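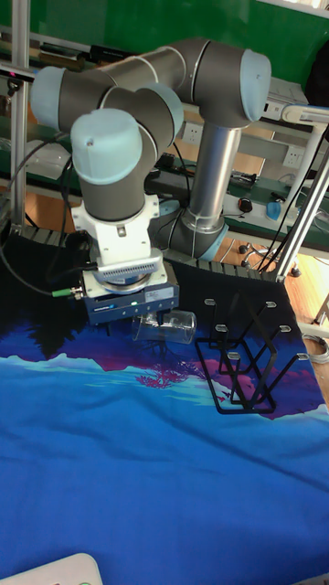
Ticket 287: Second-floor printer prints everything twice
Opened by: Azucena Montes
Status: Closed, for now

9:10 — Azucena asked for 3 copies of a lease and got 6. She would like the trees back.

9:40 — Restarted the print server. Test page came out fine. So did its twin.

10:25 — Removed the Zivus driver and put the old one back. Same result, only slower.

11:15 — Found the queue set up two times under one name, both pointing at the same tray. Deleted one. Single pages since.

Iresha Sivakumar to check the third floor after lunch.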